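Assunto: Re: [postos-trabalho] Arrumação das mesas de uso comum

Exmos. Senhores,

Em resposta à mensagem abaixo transcrita, os Serviços Gerais da Altora esclarecem os pontos suscitados.

Em 19 de outubro de 2020, foi escrito:
> Solicita-se indicação sobre o destino dos livros que
> permanecem nas mesas do edifício Briston. Pergunta-se ainda
> se os candeeiros devem ser recolhidos ao armário 52.

Os livros podem permanecer na mesa enquanto estiverem em consulta, reunidos numa única pilha ao centro. Terminada a consulta, devem regressar à estante da sala Trillaneck.

Os candeeiros não são recolhidos. Devem ficar num canto do tampo, a fim de libertar a zona de escrita. O rato e o respetivo tapete mantêm-se juntos, e os marcadores guardam-se sempre com a tampa colocada.
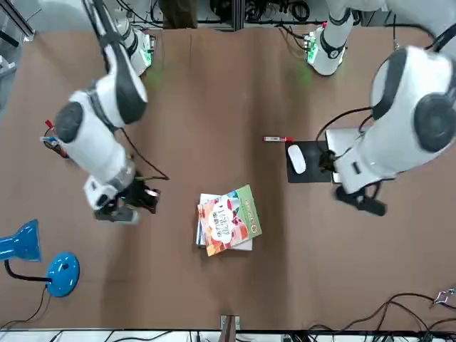
Quanto aos cabos, continua em vigor a orientação de agosto: devem correr junto ao bordo da mesa e ser presos com as braçadeiras disponíveis no economato — referência 944. Os que se encontrem emaranhados serão separados pelos próprios utilizadores do posto.

Os pedidos de material adicional devem ser dirigidos à extensão 3898.

Com os melhores cumprimentos,

Serviços Gerais
Altora — Edifício Briston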